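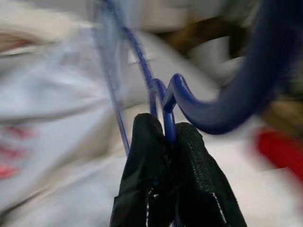

Slide 4, hanger selection for the linen room. Start with shape, then material. A hanger has two jobs: hold the shoulder line and stay on the rail. Most of the complaints logged at Skiltia in March concerned the first. Blue plastic with a slim, rounded rod, as on the slide, is fine for light shirts and tunics. Point out the small S-shaped bend. Do not use the slim type for coats.

Home Program Speakers Notes Contact

Jan 24, 2026
Titilayo Ibrahim

Slide 5, rail spacing. Allow 45 mm per light garment and 105 mm per coat. Pause for the Nandine table. Kidus Gebremichael measured the rails and can take questions on load.

Slide 6, sorting before hanging. Whites and light grays go in one pile, colors in another. Fasten the top button, insert the hanger from the hem, settle the shoulders. Knits are folded. Limit each pile to 30 pieces.

Slide 7, storage of spare hangers. Hooks all face the same way, 3 bundles to a shelf. Tangled hooks go back to the bench.

If time is short, skip slide 6 and go to the Bako rail drawings. Handout is at the door.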